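Home | Projects | Reports | Gallery | Contact
Print this page | E-mail this page

The Carncombe Shared Table Project: Final Report
July 11, 2019

When our group first sat down to choose a project, we wanted something close to home, and the table in the Carncombe workroom seemed as close as it gets. Everybody uses it, everybody leaves things on it, and by the end of a busy afternoon it can be hard to find a clear spot for your elbows. Our question was a simple one – would people tidy up more willingly if every object had a place to go back to?

We started in November with a sorting day, which was a lot more fun than it sounds! We made two groups, things that live on the table and things that only visit it, and then argued happily over the plastic pieces for most of the morning. Our rule in the end was that anything large goes back first, while there is still room to carry it, and the small things follow.

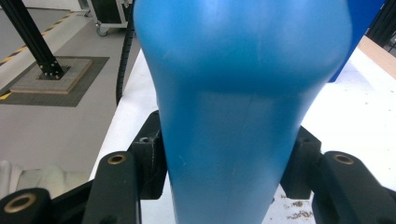
The next part was the wiping, and here we had to be a little stricter with ourselves. A white tabletop shows every crumb, and crumbs love to gather beside whatever was left standing there. We tried wiping around the objects and we tried clearing everything first. Clearing first took longer, but we all liked the result better, so that became step one on the card we taped up by the door.

We also borrowed an idea from the Veloso workroom, where five labeled shelves hold everything the room needs. Ours are not as handsome (the labels were written in a hurry), but people do read them. The Grota group asked for a copy of our card, and we were very pleased to send it along.

If we had more time, we would look at how scratches build up on the plastic things that get moved the most.

Previous report: Idgate | Back to Projects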